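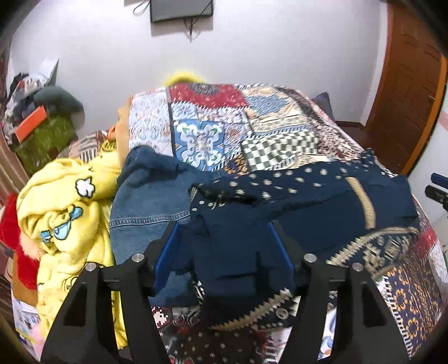
Zwischenbericht Arbeitspaket 2: Treiberanbindung und Nachführung, Berichtszeitraum bis Ende Juni

Die Portierung der Montierungssteuerung Vosto auf die neue Treiberschnittstelle ist abgeschlossen. Kuppel und Fokussierer laufen weiterhin über die alte Bibliothek, die Umstellung ist für AP 3 vorgesehen.

Am Standort Rissanen wurden im Berichtszeitraum 1243 Belichtungen mit aktiver Nachführung aufgenommen. 902 davon erfüllen das vereinbarte Kriterium für die Sternelongation. Die übrigen Aufnahmen verteilen sich auf Windböen, Verlust des Leitsterns und einen Fehler in der Umkehrspielkompensation der Deklinationsachse. Letzterer ist seit Build 19 behoben; die Regressionstests stammen von R. Belmonte.

Offen:
Zeitüberschreitung beim Meridiandurchgang, bisher nur mit dem Controller von Stodenus reproduzierbar. Protokolle liegen dem Hersteller vor.
Dokumentation der Kalibrierroutine, Entwurf bei F. Fitzsimmons.

Der Parallelbetrieb in Bristonholm verschiebt sich um zwei Wochen, die Netzanbindung der Säule fehlt noch. Auswirkungen auf den Meilenstein M4 bestehen derzeit nicht. Mittelabruf planmäßig, keine Umwidmung beantragt.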